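Speaker notes – cabin baggage and boarding time
Session 2, ground operations track

Opening. Skip the airline history. Go straight to the problem: the aircraft is at the gate, the fuel is on, the paperwork is signed, and the door is still open because bags are being moved from one bin to another.

Define terms early. Boarding time in this talk means first passenger through the aircraft door to last passenger seated. It excludes the walk down the jet bridge. Some airlines count it, and comparisons fall apart when the two are mixed.

Slide 2. The Rilden trial. Narrow-body aircraft, single aisle, one door in use. We logged 100 departures in March, all on the Rilden to Tarano route. Same aircraft type throughout. No holiday weeks. Say clearly that one route is a small base and that the results should be read with that in mind.

Slide 3. Where the time goes. Three kinds of delay in the aisle:
Lifting a bag into an open bin.
Searching for a bin after the nearest one is full.
Walking back against the flow with a bag that did not fit.

The third is the least common and the most expensive. One passenger going against the flow stops everyone behind the wing.
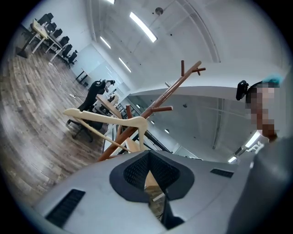

Pause before moving on. People in operations tend to argue for boarding by window seat first. It does help with seat interference, but it does very little for bins, and families ignore it in any case. Take this up in questions if someone raises it.

Slide 4. Bag tagging at the gate. Agents at Rilden started tagging larger bags for the hold once the count of cabin bags reached a fixed limit. The limit was set per aircraft, from bin volume, and did not depend on the agent's judgment. Average boarding time dropped from 31 minutes to 26. Spread dropped as well – mention this, as planners care more about the spread.

Slide 5. What the passengers did. Most handed the bag over without discussion. Complaints came mainly from people with a short connection at Tarano, who did not want to wait at the carousel. A tag for return at the aircraft door solves this, if the arrival station has staff for it. Tarano did, Aron did not.
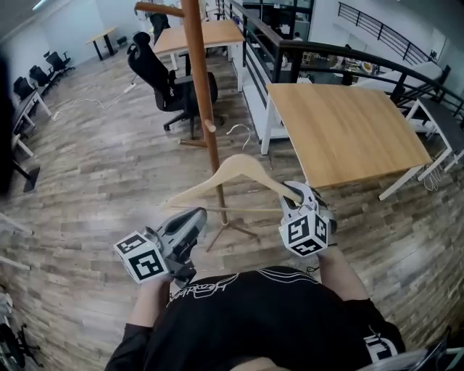 Page last changed: 11 May 2022

Slide 6. Announcements. The old text ran to almost 100 words and was read while people were already standing. The new one is two sentences and is read before the first group is called. Read both aloud. Do not rush the old one; the length is the point.

Slide 7. Bin design. Keep this short. Larger pivot bins take bags on their side, but only if passengers turn them. Placards inside the bin door had no effect we could measure. Crew turning the first few bags in each section did have an effect, at the cost of one crew member in the aisle for the first 13 rows.

Crew workload belongs in this slide and should not be left for the end. Lifting is a common cause of shoulder injury, and the rule at Rilden is that crew may guide a bag but not lift it alone.

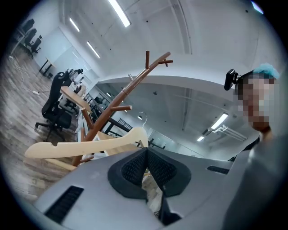

Beril Kahraman wrote after the first run of this talk that the limit works only when the gate count is right, and that on full flights her agents lose count as soon as two lanes are open. She would put one person on the count and take that person off document checks.

Add her point to slide 8 and credit it. It matches the Aron data, where the count was off on most two-lane departures.

Slide 8. Open items. Two-door boarding has not been tested. Neither have flights with a late inbound aircraft, where the gate is crowded before boarding starts. Sombat Noiphan has the log sheets and can send the blank form to any station that wants to run the same count.

Questions. Handouts are on the side table. Leave slide 3 on the screen.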